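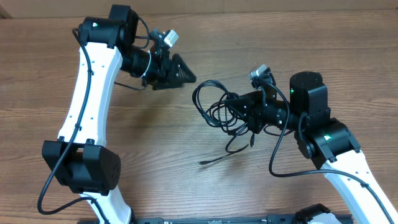 NOTES FOR THE SATURDAY TALK - Bilstead Library, back room, 18 October 2025

Slide 1. Hello and why soup

Say hi. Wait for the folks in the doorway to find a chair. Mention the handout is on the windowsill.

I want to talk about my grandmother's recipe cards, and what happened when I tried to cook my way through the whole tin. There are 442 cards. I thought it would take me a year. I'm on year 4 and I've cooked 82 of them, so please don't come to me for advice on planning.

Start with the soup story. First card I pulled out said, in full: "Onions. The bone. Cook till Father is home." No amounts, no time, and my great-grandfather worked odd shifts at the Hodcombe mill, so Father could be home at three in the afternoon or at midnight! (Pause here. People usually laugh, and if they don't, keep moving.)

Slide 2. Reading the cards

Most of them are in pencil. Hers is the round handwriting, and there's a second hand, very slanted, that I took for her sister's for ages. Doaa Gaber from the Hodcombe history group set me straight - it's a neighbor's, and the neighbor traded cards with half the street. So a good chunk of "our family recipes" came from next door. My mother took that news badly.

Things to bring up if there's time:
The abbreviations. "B.S." is baking soda on some cards and brown sugar on others. I found out with a gingerbread.
The oven words. Slow, quick, "good." I treat slow as 300 degrees and I adjust from there.
The cups. Her cup was a teacup with no handle. My aunt still has it, and it holds less than a measuring cup, so every cake I made the first winter was soggy in the middle.
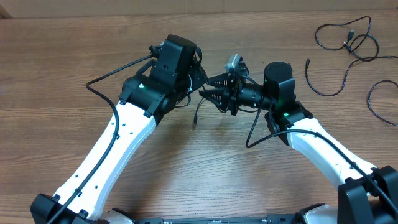 Slide 3. The cards I can't cook

Be quick with this one, I always run over. Lolell was a brand of shortening she swore by, and I have never found a can of it anywhere. Nine cards call for it by name. Kamonchanok Klinhom bakes for a living and she told me to quit hunting and use lard with a little butter. The pie crust came out great. The cookies spread into one big cookie, which my kids ate without complaint.

Then there's the card that only says "Skoryk's way." I've asked everybody. I still don't know who Skoryk was or what the way was, or even what food we're talking about. If anyone in the room has a guess, come find me at the break, I mean it.
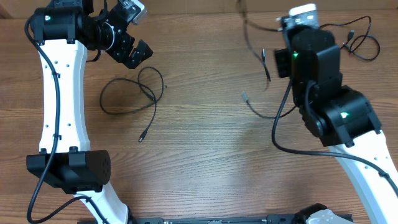

Anyway, the advice I'd give anyone with a tin like this is to copy the cards before you cook from them. I got beet juice on one of the oldest and I still feel sick about it. Write down what you changed, too, on a separate sheet with the month. I have a note from September that says "better this time" and no clue what I did.

Slide 4. Questions

Somebody will ask for the gingerbread, and it's on the back of the handout. Somebody will ask if I'm doing a book. No! Maybe. Ask me when I hit 100.

Thank Welington for the projector and the extra chairs. Take the tin home with me this time.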